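About Us

Hi, I'm Musyoka Shemweta, and I run Flallach, a small bakery and baking school on the ground floor of an old print shop in Lokby. If you've found this page you probably want to know who's making your bread, so let me tell you.

I didn't train as a baker. I fixed commercial ovens for a living, and after enough years of lying on my back under other people's equipment I got curious about what was going on inside it. One of my customers, an old family place called De Graaf, let me come in at night and shape rolls with the crew. My first batch looked like a bag of gravel. They let me come back anyway, and I kept going until they trusted me with the rye.

Flallach opened with one deck oven, two mixers and a menu that fit on an index card. The menu has grown a little (okay, a lot) but the heart of it is still the same: a plain sourdough, a dark rye with caraway, a soft milk loaf, and the cardamom buns that people line up for on cold mornings. The buns are my mother's recipe. She says I use too much butter, and she may be right!
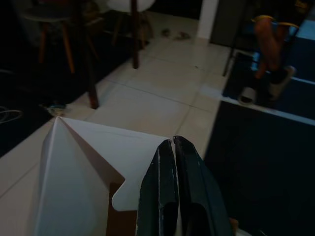
Our cakes came along later, mostly thanks to neighbors asking for birthdays. I said no for a whole year because I was scared of frosting, then I said yes to one and that was that. We do honey cake, lemon and poppy seed, a chocolate one with coffee in it, and whatever fruit is good that week. We don't do fondant or sculpted castles — there are people in town who are great at that and I'm happy to send you their way. Everything goes home in a plain folded white cardboard box with your name penciled on the lid, and if you bring a box back in good shape for your own leftovers, we'll fill it with day-old rolls for half price.

The school side is called Flasar, and it's my favorite part of the job. Classes run in the evening after the ovens have cooled down enough for people to stand near them. We take 20 students per term, and the next one starts in September. You'll learn to mix by hand first, then to read the dough, then to bake it in the kind of oven you have at home. You don't need any experience. I keep a guest book by the door, and as of 2024-08-08 there were 1,772 names in it, including my old boss from the oven repair days, who still can't braid a challah.

We buy our flour from a mill up the valley and our eggs from whoever has the best ones, so prices move around a bit through the year. The board behind the counter is always right, even when the website isn't.

Come by early if you want buns. Come by late if you want to talk, and knock on the side door if the front is locked.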